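Prarnar Community Kitchen: progress report to the Bradent Fund

Dear Matilde Esteves and colleagues,

It is a real pleasure to write to you again, and I hope you will forgive me if I go on a bit, as there has been a good deal happening since the spring. Your grant has now carried us through to the end of August, and the weekly lunch has become something people on the Silosia estate plan their Thursday round.

We served 1,131 meals in the period, against the 600 we had put in our application. Part of that is down to the school holidays, when whole families came along together, and part to the bus route being changed so that it stops right outside. I would not like to promise the same figure for the winter, but we are very cheered by it all the same.

The cookery course has been slower to find its feet. We had hoped to run three groups and managed 2, mostly owing to the oven being out of action for a good part of June (the engineer came twice, bless him, and the second visit did the trick). Some 25 people finished the course, and several have asked for a follow-on class on bread — which we would dearly love to offer if the money can be made to stretch.
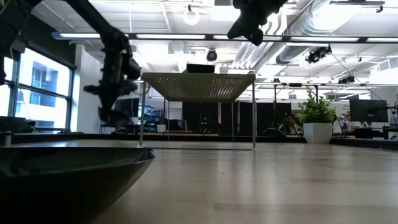 Small metal riser shelf on the wooden table, with a dark bowl in front.

On spending, we are a little under budget for food and a little over for gas and electricity. Tien-fu Tse has kept the accounts beautifully and will send you the full sheet separately, along with the receipts for the new saucepans and the second-hand fridge. We should like your permission to move what is left in the travel line across to fuel, as hardly anyone has claimed a fare.

Between now and Christmas we mean to keep the lunch going every week, start one more course group, and print the recipe booklet we told you about. The lentil soup is in it, I am glad to say, and so is Mrs Iwasaki's pickled cabbage, though we are still arguing over how much salt it needs.

Do come and eat with us if you are passing. We sit down at half past twelve and there is always a spare chair.

With warmest thanks from everyone at Prarnar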